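Jarkby season 2: Avetti discs and Adugna stream have different episode orders, which one is right?

Print this page | E-mail to a friend
Shares: 5

Posted by corridor_b
Tuesday, January 23, 2018

I own the Avetti box set of Jarkby and I also have the show on Adugna. Season 1 is identical on both. Season 2 is not. The disc set puts "The Ferry Timetable" fourth, and the stream puts it seventh. "Low Water" and "A Loan of Salt" are also swapped. After episode 9 the two orders agree again.

This matters for two reasons. First, I am watching with someone who has not seen the show, and in the disc order Inspector Lund has the cast on his wrist one episode before he falls off the pier. In the stream order the cast is fine, but Marta refers to the sale of the boatyard before it has been sold. So neither order is clean.

Second, I keep my ripped discs in an Adby library, and Adby matched the files to the wrong titles and summaries. The file named s02e04 plays "The Ferry Timetable" but displays the summary and thumbnail for "Low Water." I have refreshed the metadata twice. It returns the same result each time.

What I need to know:

Which order did the producers intend?
Is there any difference in the episodes themselves, or only in the sequence?
How do I make Adby follow the disc order without renaming everything by hand?

I have searched the older threads. The ones I found are about the missing cold open in season 3, which is a separate problem.

Posted by reel_change

There are three orders for season 2: production, broadcast and disc. Your two sources use two of them.

Production order is the order of filming. It is given by the code at the very end of the closing credits, bottom right, after the copyright line. Pause there and read the last two digits. "The Ferry Timetable" carries a code ending in 04, so it was filmed fourth.

Broadcast order is the order in which the network showed them. The network held "The Ferry Timetable" back in November when the slot was lost to a sports overrun, and ran it three weeks later. Adugna follows broadcast order because its listings are built from the air dates.

Disc order is production order with one correction. Avetti moved "A Loan of Salt" ahead of "Low Water" so that the boatyard sale comes before the scenes that mention it. The booklet has a note on this on the inside back page, in small type under the disc credits. The booklet was left out of the later slim case pressing, so you may not have it.

On the wrist cast: the pier scene was reshot late and inserted into an episode that had already been finished. No order fixes it. The cast appears early in production order because the actor had the injury in real life before the script accounted for it. If you want the fewest contradictions, use the disc order and accept the cast.

On the content: the episodes are not identical. The discs are taken from the original masters. The Adugna versions have the "previously on" recap removed from every season 2 episode except the first, and the music in the harbor bar was replaced in two episodes for licensing reasons. The dialogue is the same. I compared "Low Water" from both sources with the recap trimmed off the disc copy, and the stream was 978 frames shorter. The entire difference is the missing bumper before and after the ad break. No scene has been cut.

For Adby, do not rename the files. Open the show page, go to Advanced, and change "Episode ordering" from "Aired" to "Disc." Then run a full rescan of that show only. A metadata refresh will not do it. Refresh pulls new text for the match it already has, and rescan throws the match away and makes a new one. This is why you got the same result twice.

If the Disc choice is grayed out, the show was matched through the old agent. Unmatch it, switch the library to the current agent, and match again. Your watched marks will be kept as long as you do not move the files.

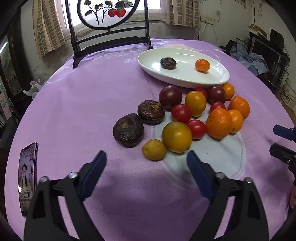
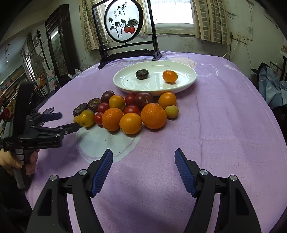

Yaowalak Jaidee

The ordering explanation above is correct, but the Adby steps leave out one thing that will cause trouble with this particular show.

The disc listing for Jarkby in the database has the two-part finale entered as a single episode. Avetti put it on the disc as one long title with a chapter stop in the middle. If your rip produced one file, you are fine. If you split it at the chapter stop, the second half will have no match after you change to Disc ordering, and Adby will drop it into Specials with a blank summary.

There are two ways around this. You can join the halves again and name the result as one episode. Or you can leave them as they are and name them with the part suffix:

Jarkby - s02e12 - pt1
Jarkby - s02e12 - pt2

Adby will stack them and play them in sequence. The spaces around the hyphens are required. Without them the second file is treated as a duplicate version of the first, and only one of them plays.

I would also back up the library database before the rescan. Mine is 674 MB and the copy took under a minute. Watched marks are supposed to survive, and for most people they do, but there was a version last year that reset them on unmatch. Check your version number before you rely on it.

One small disagreement. The code in the credits is reliable for season 2 only. In season 3 the production office changed the numbering partway through, and the codes jump to the 2,000 series with no relation to the earlier ones. Anyone using this thread to sort season 3 should ignore the codes and go by the copyright line and the booklet.

As for the new viewer, I would play the disc order. The boatyard mistake affects the plot. The cast does not, and in my experience a first-time viewer does not notice it unless somebody brings it up.

Posted by saltmarsh_tv

just watch it on Adugna in whatever order it gives you, thats how everyone saw it when it was on. the cast thing is on every goofs list anyway. I do miss the recaps though, the guy who read them had a great voice

Posted by corridor_b

Disc was grayed out, as reel_change said it might be. Unmatching and switching the agent brought it back. All the season 2 titles now line up except the finale. I had split it, so I used the pt1 and pt2 naming and it stacked correctly. The watched marks are intact.

I have the slim case, so no booklet. If anyone has the earlier pressing and can type out the note from the inside back page, please post it. I would like to know whether it says anything about the harbor bar music, because the song in "A Loan of Salt" is not listed in the credits on either version.

5 comments | Print this page | E-mail to a friend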